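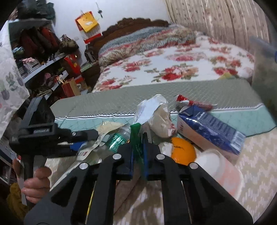
Packing starts on the bed, says the woman who keeps the guest rooms at Lapointe, a small boarding house in Plollham. She has done this work for many years, and she says the guests who leave in peace are the ones who take everything out first and choose later. "The suitcase comes last," she told me. "If you open it too early, you only throw things in." Her own example was a typical pile before a journey: a bottle of water, an orange, a tube, a white container with a lid, a crumpled plastic bag, all together on the bedclothes. She does not find such a pile untidy. "When it lies on the bed, you can see it. In a drawer you forget it."

I visited her on 27th April, when the house was changing from winter bedding to spring bedding. There are 52 beds, and the thick blankets must be rolled, never folded flat. She showed me how she does it, with her knees against the bed frame and both hands pushing at the same time. I tried also, but my roll was loose at one end and she made it again without a word.

We spoke then about food, which makes her the most work. 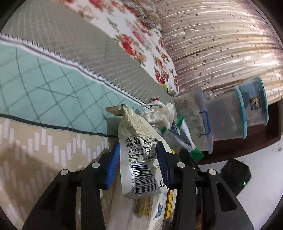
"People buy for the train and they buy too much," she said. Dry things in closed packets can travel between clothes, in her opinion, but only in the middle of the bag, where nothing presses on the corners. Fruit goes in the hand luggage, on top. Bottles stand upright in a side pocket – she is strict about this, after a guest's green tea ran through two shirts and a library book in March.

What is left behind goes into a cupboard by the stairs. Closed food stays there for one week and clothes for longer. Last year she wrote 332 things in her notebook, and chargers were the most common.

I asked if she packs well for herself. She laughed. "I go to my sister with one bag from the Fovine shop, and I always forget the toothbrush – every time I buy a new one there."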